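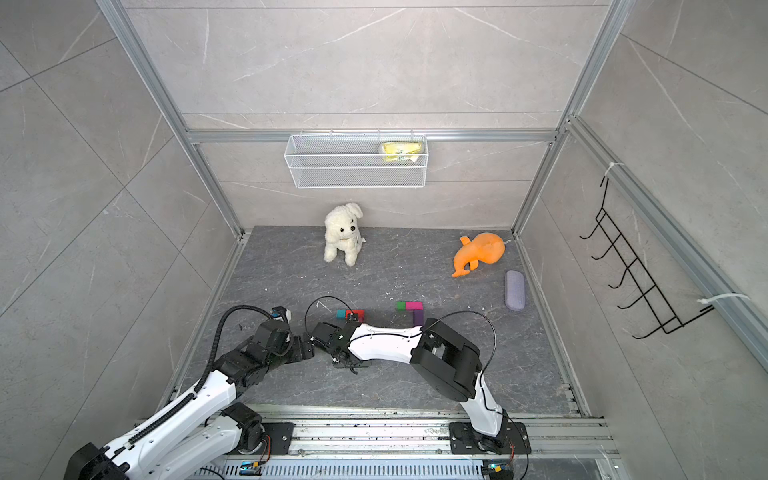
Aug 3, 2022

Up before five and wide awake, which never happens to me in the city! The window was open all night and I could hear the stream the whole time, even in my sleep I think, because I dreamed I was washing an enormous pile of lettuce.

So today was the big one. Morena has been talking about the Nindura hut since last October, when she went up with her sister and got turned back by fog at the second bridge, and I have been hearing about that fog ever since. I laid everything out on the bed last night and then packed it wrong twice. In the end: rain jacket, the thin fleece, spare socks, two water bottles, the bread from downstairs, a wedge of cheese wrapped in a dish towel, apricots, the map, this notebook. I left the big book behind and only missed it for ten minutes.

We started from the parking area by the sawmill with our headlamps on. I love that first half hour in the woods when you can't see much and everything smells like sap and cold dirt. Morena walks fast and talks the whole way up, and I walk slowly and answer in single words, and somehow after all these years it still works. By the first bridge it was light enough to put the lamps away. The foxgloves are nearly over but there were wild raspberries all along the left side of the path, tiny ones, very sour, and I ate so many that Morena got a full bend ahead of me and had to come back.

The trail climbs 1063 meters from the sawmill to the hut. I know this because it's painted on a board at the bottom, and I wish I hadn't read it. The middle part is switchbacks through larches and I found it hard. My left heel started up again in the new boots. I stopped and taped it right away this time (I'm learning!) and it held all day.

Then you come out of the trees and oh, it's wonderful. Everything opens at once. There's a long green bowl with the stream looping around in it, and cows way off on the far side with their bells going, and the ridge behind, still holding a few dirty strips of snow in the creases. I said a bad word out loud because I was so happy. A man coming down with two walking poles laughed at me and said good morning.

We sat on a flat rock and had our first breakfast, or second, depending on whether you count a banana in the car. Marmots! I heard them before I saw them, that sharp whistle, and then one fat one sat up by its hole and stared straight at us for so long that I started to feel rude for chewing. I tried to draw it. It looks like a potato in a fur coat, but I'm keeping it. Also drew the ridge, a little better, though I ran out of paper on the right side and had to squash the last peak.

Flowers I could name: arnica, harebells, alpine asters, house leek, cotton grass down in the wet part. Flowers I couldn't: a pink one like a small brush, on its own, growing in gravel, with gray leaves. Look it up when I get home. Morena says it's a kind of thrift but she says that about anything pink.

Reached the hut a bit after eleven. Lucrezia Cattaneo has been running it for 4 summers now and she remembered Morena from the fog year, right down to what she'd ordered. She made us polenta with mushrooms and a fried egg on top, and I will think about that egg all winter. There was a blueberry tart too. We split one slice and then, after a decent pause, got another. She told us that everything comes up by mule twice a week in the high season, and that one of the mules will only cross the second bridge if somebody goes in front of him singing. I asked what song. Any song, she said, but he likes slow ones.

After lunch the plan was to go straight down, but the sky was so clear that we went on to the lake, another forty minutes, mostly over boulders. I'm so glad we did. The water is a green I've never managed to mix with paint and I'm not going to try to describe it. I took off my boots and put my feet in and lasted maybe as long as it takes to say your own name. Morena went in all the way to her neck! She screamed the entire time and came out bright red and very pleased with herself. Ate the apricots lying on the warm stones. I fell asleep with my hat over my face and woke up with a stripe of sunburn on my chin, where the hat stopped.

Clouds were building over the ridge by three so we packed up and got moving. Knees not happy on the way down. I borrowed one of Morena's poles and we must have looked ridiculous, one pole each, both leaning to the right. Heard thunder once, far away, and got a few fat drops in the larches, and then the sun came back and the whole forest steamed. Saw a black salamander on the path, shiny as a shoe, walking along very slowly with its elbows out. I crouched there with it until my legs went numb.

Back at the car by half past six. Drove down to the village with all the windows open and got pizza from the place by the church, ate it out of the box on the steps.

Things to remember for next time: more water for the lake part, there's nowhere to fill up past the hut. Sunscreen on the chin. Bring a swimsuit even if I swear I won't go in. Thicker pencil. Take cash, the hut doesn't do cards. Ask Lucrezia about staying the night, she says there are bunks and that you can see the whole Milky Way from the bench by the woodpile, and Morena wants to try for the pass from there, early, before the clouds come up. I'd have to do something about the boots.

Washed my socks in the sink and hung them out on the balcony. My calves feel like wood and my whole face is hot. It's not even ten and Morena is already asleep next door, I can hear her snoring through the wall. The stream is louder tonight, so it must have rained properly up there after we left. Leaving the window open again.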